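Tuesday, Fikstead, the back room, kettle on

Workshop notes, draft night. Story on the table was the ferry one, second version, now called Hanrahan for want of a better title. 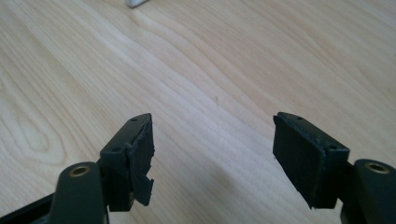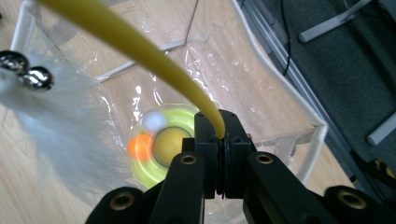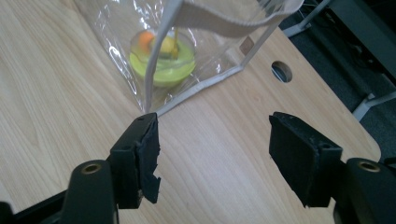 Still not convinced by the narrator. She is meant to be a woman of seventy looking back, and she talks like somebody of thirty with a thesaurus. Cut the opening 400 words and the story starts at the ticket window, where it ought to. The group liked the opening. I think they liked hearing it read aloud, and I doubt it would hold up on paper.

Tried the Binero exercise again (tell the scene from whoever has least to gain by it). Did it with the deckhand. Got 19 lines, of which 3 are any good:
- the bit with the wet change
- "she'd paid for a return"
- him not looking up

The rest is me doing a deckhand voice. Dropped aitches aren't a character. Query whether the exercise does anything except use up an evening, though the return ticket line wouldn't have come otherwise, so I'll give it one more go.

Somebody said writing lets you live as other people. Maybe. Most of my other people sound like me with a cold.

Fovix want stories by the end of January and say they welcome "risk". They said that last time and printed 2 pieces about divorce. Will send anyway.

To do: move the brother's letter to after the crossing. Take out every "somehow". Check whether a ferry that size would have had a bar. Read the ending again in the morning before touching it.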